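Turno da noite

O Natnael chegou às cinco e quarenta, como sempre, vinte minutos antes. Café da máquina, o copo a queimar os dedos. No placar por cima da porta da Drevach: 1502. Peças do turno. Antes o placar parava nos 600 e havia palmas.

Agora não havia quem batesse palmas. Quer dizer, havia o Natnael, a Benedetti ao fundo no gabinete de vidro, e os braços. Cinco braços em linha, a trabalhar às escuras se fosse preciso. A luz estava acesa por causa dele.

– Dormiste?
– Um bocado.

A Benedetti não levantou a cabeça. Tinha os relatórios da Zistar abertos, colunas verdes, uma vermelha. A vermelha era a estação 202. Era sempre a 202.

Onze anos a fazer cablagens à mão. Sabia a cor dos fios pelo tacto, dizia ele aos novos, e os novos riam-se, e depois ele fechava os olhos e acertava. Mentira, claro. Via por entre as pestanas. Mas os novos já cá não estavam, nem os velhos, a Zulmira tinha ido para o armazém da Damollow em janeiro e mandava mensagens com fotografias do almoço. Sopa. Outra vez sopa. "E tu, ainda falas com eles?"

Falava. Baixinho. Bom dia, à 202, mesmo sendo de noite. Ninguem ouvia.

O trabalho dele agora chamava-se supervisão de exceções. Sentado. Um ecrã, dois botões: aceitar, recusar. Quando um braço não sabia o que tinha agarrado, parava e perguntava. Mandava o que via e esperava. Quatro segundos, seis, o tempo que fosse preciso, mas o tempo ficava registado e a Benedetti lia o registo.

Nas primeiras semanas respondeu depressa demais. Aceitar, aceitar, aceitar. Depois veio uma devolução, uma caixa inteira, e uma reunião em pé no corredor. Desde aí olhava. Olhava muito. Doíam-lhe os olhos no autocarro.

Duas e dez da manhã. O apito. A 202, claro.
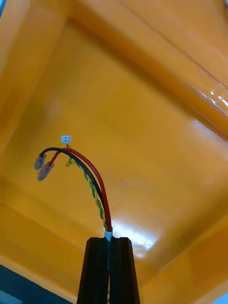 Natnael puxou a cadeira para a frente e pousou o café no chão. Exceção por classificar, dizia o ecrã. O polegar já ia a caminho do botão, o hábito. Parou. O fio vermelho fazia uma curva larga para a esquerda, o preto a acompanhá-lo por dentro, e o par verde e amarelo subia entrançado, apertadinho, com a ficha branca lá em cima. Apertadinho como a Zulmira fazia. Ela enrolava os fios assim, com a unha, a falar da filha, sem olhar.

Não podia ser dela. Desde janeiro que não era dela. Uma máquina qualquer, noutra fábrica, entrançava assim agora.

Sete segundos. Oito.

– Natnael? – a voz da Benedetti, do vidro. – Está tudo bem na 202?
– Está. Estou a ver.
– A ver o quê?

Nove. Dez. Pensou em guardar aquilo, tirar uma foto com o telemóvel e mandar-lhe, olha, parece teu. Era proíbido. Ela estaria a dormir. Ia responder de manhã com uma sopa.

Carregou em aceitar. O braço mexeu-se, lá ao fundo da linha, e o placar passou a 1503.

Ele apanhou o café do chão. Frio. Bebeu na mesma.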